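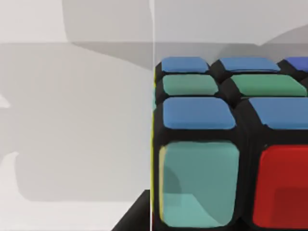 I've been setting up the simulated copy of our Kan gripper cell in Flitatby and I'm stuck on where the hand camera should sit. The arm is a Rosomum on a fixed base, reach set to 600 mm, and the model came over from the shop drawing without trouble. What I can't settle is the bracket. With the camera tilted in at 38 degrees, the close approach gives me a puzzle cube over the whole right half of the view, running off the right and bottom. I can see the top face fine, but only a teal tile and part of a red one on the front. The detector wants more of the cube than that. There is also a thin white vertical line just left of the cube, and I would like to know if anyone else gets one. Do I move the bracket back, or change the approach?

Posted by: drybracket

Posted by: I-hsuan Lam
Move the bracket back. We ran ours close for a long time because it looked better on big parts, and small parts near the fingers were always cropped. Check that the bracket still clears the wrist when the last joint is turned all the way round. If it clears in the model, give it extra room on the real one for the cable.

Posted by: tolerance_stack
I'd leave the bracket alone. If the real cell has it at 38 degrees, the copy should have it at 38 degrees. Once you start moving things in the model to please the detector, you have two cells to look after. Fix the approach: stop farther out, take the picture there, then close the distance without looking.

Posted by: I-hsuan Lam
Closing blind only works if nothing moves. And he hasn't said the real bracket is already made. Is it?

Posted by: drybracket
It's cut but not bolted on. The hand plate has slots, so I can slide it. I can't change the tilt without making a new one.

Posted by: Kwok-wai Ko
On the line, do these in order before you touch the bracket.

1. Hide the cube and render the same pose. If the line stays, the cube has nothing to do with it.
2. Hide the fingers and render again.
3. Turn off shadows and render again.
4. Check the near clip distance on the camera. In Flitatby it gets saved with the camera, so an old value comes along when you copy one.

If none of those change it, look at whatever is behind the cube. A panel seen edge on can draw as one bright line. Don't paint it out in the training images until you know what it is.

Posted by: drybracket
Thanks. I did 1 and 2 this evening and the line stayed both times. I haven't done 3 yet. I backed the arm off to the low pose and pointed it toward the storage side to check the bracket at that end of the travel. 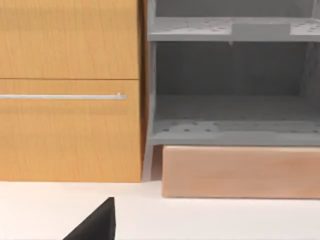

The low pose has been my worry from the start, as it's where the hand gets nearest to the floor and where I'd expect the bracket to hit first. The model reports no contact with the bracket all the way back in the slots. All the way forward it reports contact with the wrist cover when the last joint is past halfway. So back is safer, at least for clearance.

I also want one finger tip in view the whole time. We use it to spot a bent finger: save the view with the hand parked, and compare it at the start of each shift. If the tip is off by more than 2 mm after scaling, someone goes and looks at the screws.

Posted by: tolerance_stack
That's a fair reason to slide it back. I still think you should write the slot position down and scribe the real plate to match. Ours drifted because people slid it to get at the connector and put it back by eye.

Posted by: gearlash
Same at Amcombe. We ended up with a pin through the bracket after the screws were tight. The view comparison catches a bent finger but it will also flag a bracket that slipped, and from the difference alone you can't tell which one you have. Check something fixed to the base too. If the fixed thing moved as well, it's the camera.

Posted by: I-hsuan Lam
Agree on the fixed mark. Not sure about the pin, it makes swapping the camera slower.

Posted by: gearlash
Slower by one pin. I can live with that.

Posted by: drybracket
Ran the whole pose list overnight with the bracket all the way back, 1,037 poses, no contact reported. I'm going with that position and I'll drill for a pin once the real hand has been through the same list at low speed. The parked view now gets a mark on the base as well as the finger tip.

Still have the line. With shadows off it's fainter but it's there. Near clip was an old value, so I've reset it and will render again.

Posted by: Kwok-wai Ko
Post the clip value you had and the one you set. And hide the back panels one at a time, starting with whichever is nearest to edge on.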